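Momer thread time! We've got the new timestamp sync working in our recording software and I'm very happy about it.

The old version let the wrist view and head view drift apart by up to 70 ms – enough to ruin a grasp label.

Now both streams share one clock, and Imelda Soriano's checker flags any gap over 15 ms.

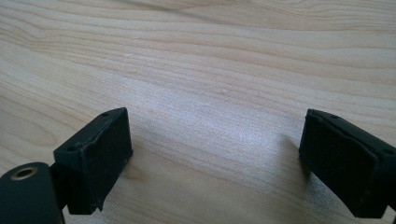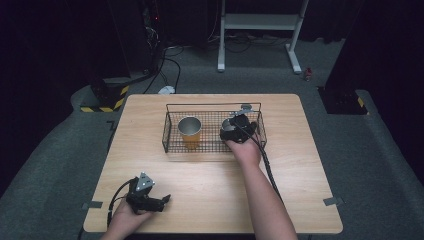 First, a wrist view with the jaws open over bare wood. Second, the head view with the orange cup in the basket.

Replay loads in 12 seconds too!

Next up is gripper width estimation from the pads alone. Ho-yin Hsieh has a branch going and I can't wait to try it.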